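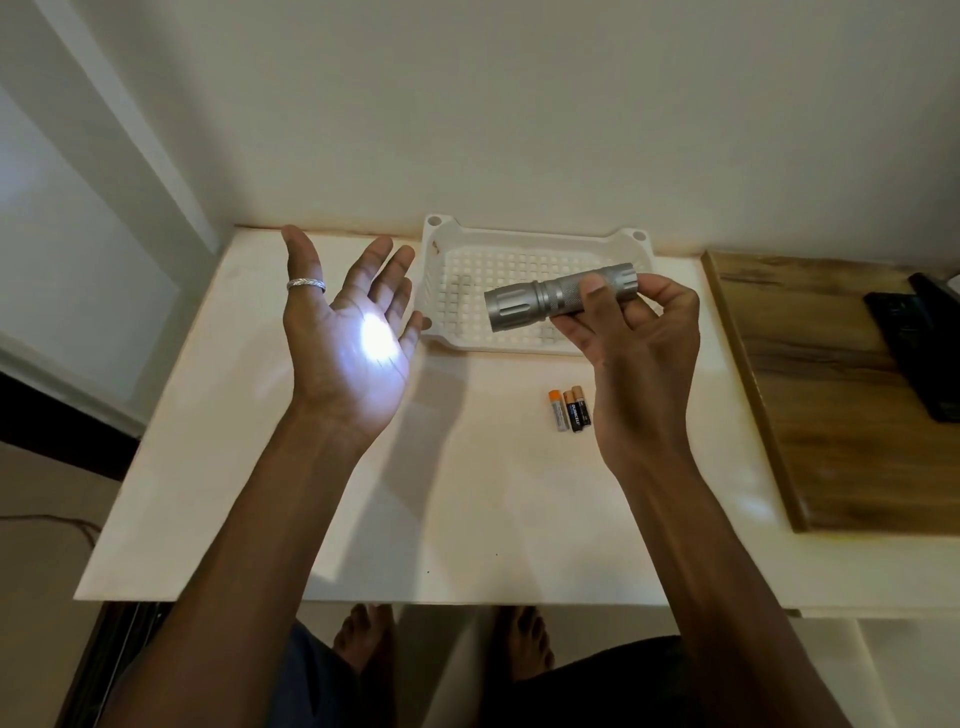
Changing the batteries in a flashlight. People keep asking me what household job I would use to test whether a machine is ready for the house, and this is my answer. 1/12

Folding shirts gets all the attention. Shirts are hard, but a badly folded shirt is still a shirt you can wear. A flashlight with one battery in backward doesn't light, so you know right away how you did. 2/12

The job, start to finish: unscrew the tail cap, tip the old cells out, get new ones, put them in facing the right way, screw the cap back on, press the switch, check for light. I can do it while talking on the phone. 3/12

Checking for light sounds like the easy step. I point mine at my palm. The spot shows up there even with the room lights on, and if it's dim or yellow I know the new cells weren't new. 4/12

A machine has to hold the light, aim it at something, and look at the right place. Dagmar Danko pointed out to me that a lot of demos stop at "cap is on" and call that finished. I've started watching for it and she's right. 5/12

The cap is where most of them fail. Fine threads, small diameter, and you have to push against a spring while you turn. Start it crooked and it jams. A person feels that in the first quarter turn and backs off. 6/12

I went to the open day at the Vukach workshop in Vandville in June. They had a two-arm setup doing a simpler version, with the cap already started on the threads. It got through 6 of the tries I watched and dropped the barrel on 2 others. 7/12

Spyros Zupan, who was running it, said they had logged 2679 attempts by then. He also said the wrist doesn't turn the way ours does, so it has to let go and regrip about 200 times in an afternoon. That was the most useful thing I heard all day. 8/12

Then there's telling cells apart. AAs are all the same size, and different makes have different colors. Dead ones look the same as good ones. I put used cells straight into a separate bag. If I don't, I have to test them all again, and so would a robot. 9/12

Zubaida Bangash asked why anyone would want a robot for this at all. Fair question. My answer is my aunt, who has arthritis and can't grip a small cap. She has four flashlights in the house and waits for a visitor to change the batteries. 10/12

What she uses now is a rubber jar opener from the hardware store. It helps with the cap. It does nothing for getting the cells in the right way around, so she still waits. 11/12

So, can machines do it yet? With the cap started and the cells laid out facing the right way, some of the time. From a closed flashlight and a drawer full of mixed batteries, I haven't seen one do it. If you have video of the whole job without cuts, please send it to me. 12/12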